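5. Recording your first batch of soft-item examples

I'm assuming you've got through section 4 and the arm moves when you ask it to. If it doesn't, go back and redo the homing, then come and find me here.

Soft things are where I'd start with Karari. Plenty of people begin with blocks and then wonder why the system goes to pieces the moment they hand it a towel. Cloth and plush squash, fold and get in the way of the camera, so the model needs to see a lot of that early on.

Before you record

1. Open the Karari recorder and make a new batch. Give it a name you'll still understand in a month - mine are all things like "soft-grasp-july" and I've never regretted it.
2. Set the target to 100 examples. You can stop sooner and pick it up later, the batch stays open.
3. Check that the wrist camera is ticked under Sources. It comes unticked after every update, which drives me up the wall.
4. Lock the exposure. Left on auto, it hunts up and down whenever something pale comes near the lens.

Caution: keep your free hand out of the arm's reach while the recorder is armed. The pedal stops the recording. It doesn't stop the arm. The red button does that.

Recording

5. Press the pedal once and wait for the beep.
6. Guide the finger in slowly until it's right up against the fabric. Expect the wrist view to get crowded at this point, with the finger across the middle and something grey and fuzzy taking up most of one side. Dark patches further back are fine too, as long as you can still make out the edge of the finger. 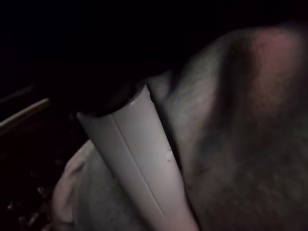
Dalva Mendonça wrote in after the last version of this guide to say that she'd been deleting every example where the grasp slipped, and had ended up with a model that had no idea what to do when it missed. She now keeps them all and tags them, and wishes I'd told her to do that at the start. Fair enough, Dalva! So:

7. Finish the movement even if it's going badly. Lift, hold, put down, pedal.
8. Tag the example straight away as Good, Slipped or Spoiled. Spoiled is for things like a knocked camera or a stray elbow, and those are the only ones the trainer skips.
9. Shift the item a bit and go again. Turn it, scrunch it up, lay another bit of cloth over one corner.

Note: I do 30 examples and then have a break. After that my hands get lazy and every approach starts to look the same, and the model will happily learn my laziness.

Changing the light

Do at least 40 of the batch in poor light. Pull the blind, switch off the lamp, whatever's easiest. My own set at Grasmont is up to 2,217 examples now, and the dim ones are the ones I go back to most when a new version misbehaves.

Caution: don't brighten the clips afterwards. The trainer does its own adjusting and you'll only confuse it.

Saving

10. Choose Close batch and leave the window alone until the bar has gone. Big batches take a while over wireless - I use a cable.
11. Open three or four examples at random and play them through. If the picture and the finger position drift apart, run Resync from the Tools menu before you train anything.

Training itself is in section 6.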